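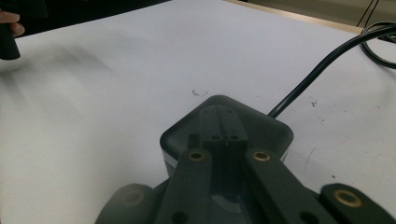

Deltano on the big white table, November, before anyone had had a coffee.

Right, a thread about the student robotics club at Clurthorpe, because people keep asking me how "the AI project" is going and I would like to answer once and then be left alone.

I help out two evenings a week. My day job is fixing pumps. I was asked in because I know what a bearing is. I am not a researcher and I did not choose the name Deltano.

The project: you hold a gripper in your hand and do a job with it, over and over. The recordings go into a model, and the model is then meant to drive an arm that does the same job. Ours is putting pegs into holes. A toddler's toy, more or less, and I say that with respect for toddlers.

The claim on the application form was that the students would "teach a robot by showing it". I have read that sentence many times now. What the students do is move their hand the same way until their wrist aches, then argue about file names.

Let me be fair about the hardware though. The gripper is nice. Dark grey plastic with soft corners, brass inserts in the links, slotted block down the middle. Makis Sfakianakis drew most of it and he's 17. I have seen worse from people who charge by the day.

The brass was my one contribution. First version ran screws straight into plastic and the holes went oval in a fortnight. I said so at the start, was told it would be fine for a prototype, and then got asked to bring in my soldering iron to press the inserts. I brought it.

The cable I'm less keen on. It comes out of the side and goes across the table, so every move you make has a bit of cable drag in it. If the model learns from my hand, does it learn the cable too? I asked this in week 2 and got a very long answer with no yes or no in it.

Now the number. The target is 2000 demonstrations by the end of term. I asked where 2000 came from. It came from a talk. I asked what the talk was about and it was about folding towels.

We are not folding towels.

Michalis Chrysikopoulos runs the club and is a patient man, so I'll give his side. He says the number hardly matters, what matters is that the students learn to collect data carefully and throw out the bad runs. Fine. I agree with that. Then put that on the poster and take the towel number off.

On throwing out bad runs: at first, they didn't. If you dropped the peg you just picked it up and carried on, and the whole lot went in. So the first model had a fair education in dropping pegs. It was very good at it. Best peg dropper in the county.

(Somebody is going to reply that failed runs are useful if you label them. Yes. They were not labelled. The folder was called "new new".)

To their credit the students sorted this out themselves. There's now a sheet by the door, and you write your initials, the run and whether it was any good. Paper and a biro. Biggest improvement of the whole term and it cost nothing.

The table is another thing. White top, which looked smart on the first night and now has specks, a smudge and a faint curved scratch. I wanted to know whether the model cares about the marks. Michalis thought no. Makis thought possibly. So they tried it with a sheet of brown paper laid on top, and the arm went to where the peg would have been yesterday and closed on air.

I'll admit I enjoyed that more than I should have. But look at what happened next, which is that two of the younger ones stayed until the lights went off, working out how to test it properly. One change at a time. Paper, then lamp, then table turned round. I didn't tell them to do that.

So is it working? Depends what you mean. With the pegs where they usually are, the lamp on and the blinds down, the arm gets the peg in more often than it misses. Move the board a hand's width and it looks like me trying to plug in a phone in the dark.

There's a regional day coming up called the Krishnan Cup, and I have opinions on that as well. Teams get judged on a demo lasting 2 minutes. You can make nearly anything look clever for that long if you pick the table. Last year's winners brought their own table. Draw your own conclusions, I have drawn mine.

The other club going in for it is Dimus, from across the river. Theirs has no learning in it at all. A jig, a limit switch, a lot of careful measuring. It puts the peg in every single time and I would buy one tomorrow. Our lot call it "cheating", and I've asked them to explain that to me in terms a pump would understand.

I did suggest a jig for ours. The looks I got. You'd think I'd suggested a horse.

Would I tell a school to start one of these? Ask me after the Cup. If you do, get someone who will say "how do you know" and keep saying it, and budget for twice the cable ties. Don't let anybody write the poster before the thing has moved.

Anyway I'm back in tomorrow at 6 to do my share of peg runs. My wrist is not what it was. Makis wants the links a bit longer so I'm bringing the iron again – and a bag of inserts, which I have paid for, Michalis, if you're reading.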